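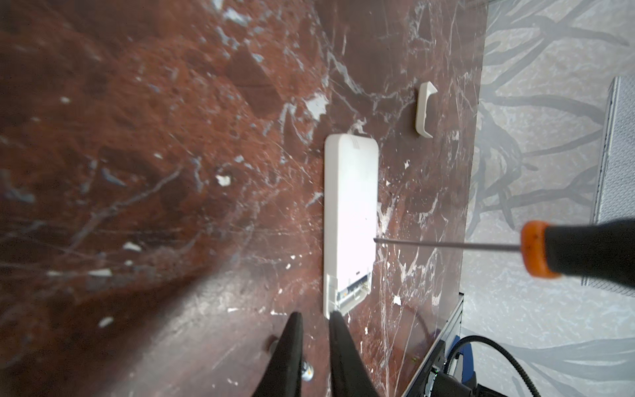

Galham Robotics Club: Hinged Cover Project

The task is to get two arms to handle a small white plastic device with a hinged cover. Syahrul Pillai set a target of 100 attempts, and I have my doubts about what that number will tell us. The cover is partly open with the gripper fingers just below it, and a screwdriver lies to the right. A person with a thumbnail wouldn't need 700 lines of code for this. 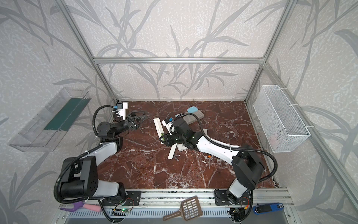
Gallery page 47

Both arms in the enclosure, the right gripper over the middle of the floor. Small metal screws are lying on the marble, and I'd like to see either arm pick one up before we enter the Dutelier contest in December. The patterned walls look nice. Whether they help the cameras is another question, and our write-up doesn't answer it.

Posted April 12, 2020. Comments go to the club page.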